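Workshop Notebook – Demonstration Cell, Nomley Building
Entry dated February 11, 2019
Entered by: Wiebke Rothe
4 min read

Purpose of session. To continue recording demonstrations for the Saltel pick-and-place task under remote control, and to compare these with the earlier set taught by hand guiding. The count at the close of the previous session stood at 669 accepted demonstrations. The target agreed for this stage is 1,101.

Set-up. The arm was powered up and homed in the usual order. The joint offsets were checked against the sheet taped inside the cabinet door and no correction was entered. The remote handset was paired at the second attempt; the first attempt returned the same time-out recorded in June, and the remedy was the same (close the Dumico recording program, pair the handset, then reopen the program). Colleagues are asked to follow that order until the fault is properly traced.

Payload was set for the present gripper. Speed was limited to the lower of the two training profiles. The emergency stop was tested from the operator's chair and again from the laptop side, and both tests were satisfactory.

Task. The operator moves the arm from the rest pose to a toy on the table, closes the gripper, lifts, carries the toy to the left side of the table and releases it. The arm is then returned to rest before the recording is stopped. A demonstration is accepted only if the toy is lifted cleanly at the first closing. Second attempts within the same recording are to be discarded, even where the result is good. This was decided after the hand-guided set was reviewed and a number of recordings were found to contain a hesitation that the trained controller then copied faithfully. 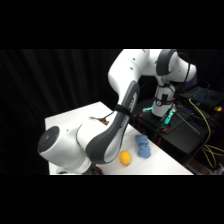

Demonstration cell with the yellow ball and blue plush toy on the table.

Observations, remote control. Thirty-one recordings were made and 25 were accepted, which brings the total to 694. Of the six rejected, four were second attempts on the plush toy. Its body gives way when the fingers close, and the operator cannot feel this through the handset. The remaining two were stopped early by the operator when the wrist came close to its joint limit.

The ball presented less difficulty once the approach was made from directly overhead. When the approach was made at an angle, the ball tended to roll before the fingers reached it. I have asked that all operators bring the gripper to a full stop above the ball before descending. The pause adds a little to each recording and can be trimmed afterward if required.

Observations, hand guiding. A short comparison was carried out with the arm in free-drive mode, none of it counted toward the total. The motion is smoother and the operator tires less quickly. Against this, the operator's hands and sleeves enter the camera view for most of the movement, and the recordings are of limited use for the vision side of the work. The force readings are also affected, as the operator's push on the forearm cannot be separated from contact at the fingers. My recommendation is that hand guiding be kept for teaching rest poses and waypoints only.

Cabling. Please check the slack in the forearm cable before each block of recordings, with the arm at full reach and again folded. The straps should be firm against the shell but must not cover a joint seam. The yellow cables on the laptop side are to be kept clear of the walkway.

Data. Files were copied to the shared drive under the Saltel folder, with operator initials in the name. The log from the failed pairing was saved separately and has been sent to Wiegand with a covering note. Two files carried the wrong toy label and were corrected by hand – the menu in Dumico keeps the last selection, and it is easily overlooked when the toy is changed over.

Matters outstanding
– Obtain a reply from Wiegand on the handset time-out.
– Confirm whether the wrist limit warning can be sounded earlier. At present the tone and the stop arrive nearly together.
– Agree on a standard set of starting positions for the plush toy. It is currently placed at the operator's discretion and the accepted recordings favour the right side of the table.
– Repeat the free-drive comparison with a second operator before the recommendation above is adopted.
– Replace the grip tape on the handset.

Next session to begin with the plush toy, while the operator is fresh, and to move to the ball after the break. Cell left powered down, key returned to the office.

W.R.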